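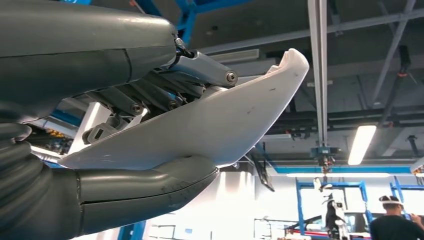 Under the roof beams at the parts store in Inthanon.

The man who runs the parts store has been asked to be cheerful about his new shelving, and he is doing his best. "It's blue," he says. "I'll give them that."

Orkari, which sells second-hand trim, hubcaps and other bits of car that fall off or get kicked in, moved its stock into steel racking this spring. The supplier, Braser, promised that every part would be quicker to find. The stock list stands at 3,386 lines. He would like to know who timed it.

"They came on a Monday, walked about with a tablet and told us we were losing 400 hours a year to looking for things. I asked how they got to that. They said it was a model. Well, I've been looking for things in here a long time and I never filled in a form about it."

He accepts that the old arrangement was poor. Parts lived in piles, and the piles had names only the older staff knew. A new starter could lose half a morning. What he doubts is that steel fixes it.
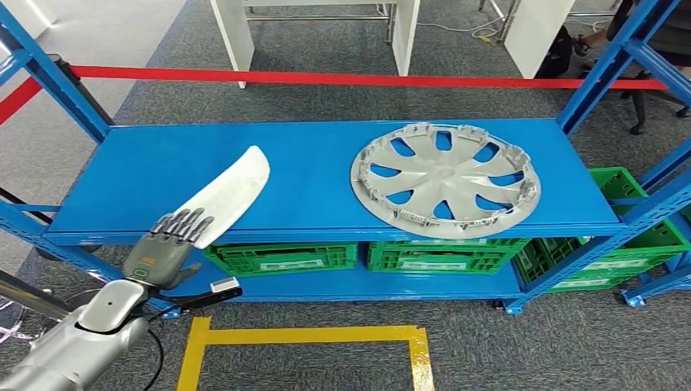
Long plastic pieces are his main complaint. "A curved strip won't stack and it won't stand up. You lay it flat and it takes the whole shelf, then somebody puts a wheel trim next to it and the next person puts something on top of both. Give it a week and you've got a pile again - it's just higher off the floor."

And hubcaps? He shrugs. He wants them face up, so the clips aren't taking the weight and you can see the pattern without picking the thing up. Braser's plan had them on edge in dividers. The dividers cost extra, and 117 of them are still in their box.

I put it to him that the uprights are slotted, so the shelves can be moved to suit the stock. Surely that answers some of this?

"It does if you move them. You have to empty the shelf first, and then where does it all go? On the floor. We've moved 5 since it went up, and two of those went back where they were."
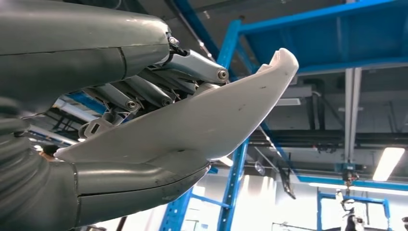 He is no kinder about the labels, which come from a firm called Zimico and are meant to be scanned each time a part goes in or out. On a quiet afternoon people do it. With three customers at the counter they don't, and the list starts telling lies.

"I'd sooner have no list than one that's wrong. With no list you go and look."

Has anything got better? He thinks about it for a while. Sweeping is easier, he says, and he has stopped treading on things. The bill he won't discuss, except to say that it was paid in full before the last bay was up, and that he'd argued against that as well.

Braser is due back in October to measure the results. He hasn't been told what they will be measuring.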